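Pesquisar no manual Termo a pesquisar Limpar

Documentação > Mesa de Jogo Drastik > Manual do Utilizador > Secção 4

Secção 4. Preparação da mesa e abertura do boletim eletrónico

4.1 Âmbito

A presente secção aplica-se aos jogos de voleibol dos escalões de iniciados, cadetes e juvenis em que o boletim de jogo é preenchido na aplicação Drastik, instalada no terminal da mesa. Destina-se ao marcador, ao marcador assistente e ao delegado do clube visitado. As competências da equipa de arbitragem são as previstas no regulamento da prova e prevalecem sobre as indicações deste manual.

O preenchimento em papel continua a ser admitido nos casos descritos em 4.7.

4.2 Material necessário

Antes da chegada das equipas devem encontrar-se na mesa:

- o terminal Drastik, com o carregador e o cabo de ligação ao painel;
- o módulo de painel Kong, com o respetivo comando;
- a folha de credenciais do jogo, em envelope fechado;
- dois boletins em papel, por preencher;
- caneta de tinta azul ou preta;
- a campainha ou sinal sonoro da mesa.

Nota. O comando do módulo Kong não é intermutável entre pavilhões. Cada comando tem gravado na tampa o número de série do módulo a que pertence.

4.3 Ligação do terminal e do painel

1. Colocar o terminal na mesa, do lado oposto ao do primeiro árbitro, com o ecrã voltado para o marcador.

2. Ligar o carregador à tomada e aguardar que o indicador frontal fique fixo. Um indicador intermitente significa que a bateria está abaixo da carga mínima. O terminal pode ser utilizado nesse estado desde que permaneça ligado à corrente.

3. Ligar o cabo do painel à entrada marcada com a letra P. A entrada marcada com a letra S está reservada à assistência técnica.

Cuidado. Não desligar o cabo do painel com um set em curso. Se tal acontecer, o painel apaga-se, mas a contagem mantém-se no terminal. Proceder de acordo com 4.6.

4. Premir o botão de alimentação durante dois segundos. É apresentado o ecrã de seleção de recinto.

5. Selecionar o recinto na lista. Quando o pavilhão dispõe de mais do que um campo, cada campo surge em linha própria, com a mesma designação seguida de uma letra.

6. Confirmar que o painel mostra zero pontos e zero sets para ambas as equipas. Se o painel apresentar o resultado do jogo anterior, premir "Repor painel" e confirmar.

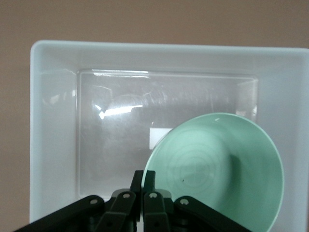 7. Efetuar o teste de sinal sonoro no menu "Mesa" e informar o segundo árbitro de que o teste foi concluído.

8. Acertar o relógio do terminal pelo relógio oficial do recinto. A diferença máxima admitida é de um minuto.

4.4 Abertura do boletim

O boletim só pode ser aberto com as credenciais constantes da folha do jogo. Credenciais de outros jogos são recusadas pela aplicação, ainda que digam respeito às mesmas equipas.

1. No ecrã inicial, selecionar "Abrir boletim".

2. Introduzir o número do jogo, sem espaços nem pontos. O número 2755, por exemplo, é introduzido tal como aqui se escreve.

3. Introduzir o código da mesa. Após três tentativas incorretas, o terminal fica bloqueado e é necessário contactar a assistência indicada em 4.8.

4. Verificar a designação das equipas, o escalão, a fase da prova e a hora de início. A equipa visitada surge sempre à esquerda. Esta disposição é administrativa e não determina o lado do campo.

5. Premir "Validar cabeçalho".

Nota. Depois de validado, o cabeçalho só pode ser corrigido pelo primeiro árbitro, mediante código próprio. A correção fica registada no campo de observações com a hora a que foi feita.

4.5 Inscrição de jogadores e equipa técnica

A relação de jogadores é transferida da base de dados Kustis na véspera do jogo. Jogadores licenciados depois dessa transferência têm de ser acrescentados manualmente.

4.5.1 Confirmação da relação

1. Selecionar o separador da equipa visitada.

2. Assinalar os jogadores presentes, conferindo cada nome com o documento de identificação apresentado pelo delegado.

3. Introduzir o número da camisola. A aplicação não aceita números repetidos na mesma equipa.

4. Assinalar o capitão. O número do capitão passa a surgir sublinhado.

5. Assinalar o líbero ou os líberos, se a equipa os indicar.

6. Repetir os passos anteriores para a equipa visitante.

4.5.2 Jogador ausente da relação

1. Premir "Acrescentar jogador".

2. Introduzir o número de licença completo. Se a licença for reconhecida, o nome é preenchido automaticamente.

3. Se a aplicação apresentar o aviso 397 (licença não localizada), solicitar ao delegado o comprovativo de inscrição e chamar o primeiro árbitro, a quem cabe decidir sobre a admissão.

4. Em caso de admissão, selecionar "Inscrição condicional" e transcrever o número do comprovativo nas observações.

Cuidado. A inscrição condicional não substitui a licença. O clube é responsável pela regularidade da inscrição e sujeita-se às consequências previstas no regulamento disciplinar.

4.5.3 Assinaturas

O treinador e o capitão de cada equipa assinam no ecrã, antes do sorteio, com a caneta do terminal ou com o dedo. A assinatura do treinador deve ser recolhida em primeiro lugar. Após a segunda assinatura, a relação da equipa fica fechada e o separador passa a cinzento.

Quando o treinador principal estiver ausente, assina o treinador adjunto inscrito no boletim. Não havendo treinador adjunto, a assinatura compete ao capitão e o facto é mencionado nas observações.

4.6 Interrupções e perda de ligação

A aplicação guarda cada ponto no momento em que este é registado. A perda de ligação à rede não impede a continuação do jogo, e os dados são enviados quando a ligação for restabelecida.

Se o painel se apagar:

1. Avisar o segundo árbitro na primeira interrupção da jogada.

2. Verificar o cabo na entrada P e a alimentação do módulo Kong.

3. No menu "Mesa", selecionar "Reenviar resultado".

4. Comparar em voz alta o resultado do painel com o do terminal, na presença do segundo árbitro.

Se o terminal se desligar:

1. Anotar de imediato, no boletim em papel, o resultado, a equipa que tem o serviço e a posição dos jogadores em campo.

2. Reiniciar o terminal e abrir de novo o boletim com as mesmas credenciais.

3. Selecionar "Retomar" e confirmar o último ponto guardado. Havendo divergência em relação ao que foi anotado, a decisão pertence ao primeiro árbitro.

Nota. A opção "Novo boletim" não deve ser utilizada para retomar um jogo interrompido. O novo boletim anula a relação de jogadores já assinada.

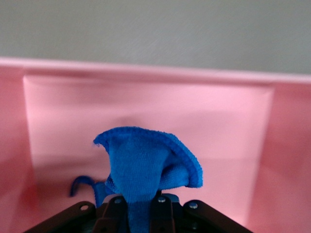 Priria, 7 de maio de 2020

Aditamento ao ponto 4.6. A partir da presente revisão, o ecrã "Retomar" passa a indicar também as interrupções regulamentares já utilizadas por cada equipa no set em curso. Nos terminais que ainda não tenham recebido a atualização, essa informação continua a ser consultada no separador "Tempos". O procedimento do marcador mantém-se inalterado. A versão instalada pode ser verificada em "Definições", no final do menu. Os manuais impressos em janeiro não incluem este aditamento e devem ser substituídos pelos delegados dos clubes.

O texto do aditamento foi preparado por Fitzgerald Dvorak e aprovado por Valdemar Overgaard, responsável pela documentação das provas jovens.

4.7 Passagem ao boletim em papel

A passagem ao papel é decidida pelo primeiro árbitro quando se verifique uma das seguintes situações:

a) o terminal não arranca ou não conclui a abertura do boletim até à hora do sorteio;

b) o terminal se desliga pela segunda vez no mesmo set;

c) o terminal está bloqueado e a assistência não responde em tempo útil.

Tomada a decisão, o marcador transcreve o cabeçalho e a relação das equipas e recolhe novamente as assinaturas. Os sets já terminados são transcritos apenas pelo resultado final, com a menção "registo eletrónico" na margem. O jogo prossegue em papel até ao fim, mesmo que o terminal volte a funcionar.

Cuidado. Não manter os dois registos em simultâneo. Em caso de passagem ao papel, o boletim em papel é o único documento oficial a partir do momento da transcrição.

4.8 Fecho e envio

1. Terminado o último ponto, premir "Fim de jogo". A aplicação apresenta o resumo dos sets.

2. Ler o resumo ao primeiro árbitro.

3. Registar sanções, protestos e observações. Os protestos só podem ser redigidos pelo capitão, ou pelo marcador sob ditado deste, com autorização do primeiro árbitro.

4. Recolher as assinaturas finais pela seguinte ordem: capitães, marcador, segundo árbitro, primeiro árbitro.

5. Premir "Enviar" e aguardar que a barra de progresso chegue a 100 %. Não desligar o terminal antes dessa indicação.

6. Anotar o número de confirmação na folha de credenciais e entregá-la ao delegado do clube visitado.

Se o envio falhar, o boletim permanece guardado no terminal. O delegado deve repetir a operação num local com rede até às 9 horas do dia seguinte. Persistindo a falha, contacta-se a assistência através da opção "Ajuda" do terminal, indicando o número do jogo e o texto completo do aviso apresentado.

O registo manual da rotação e das substituições é tratado na Secção 5.

Categoria: Voleibol jovem / Mesa e boletim / Guias de instalação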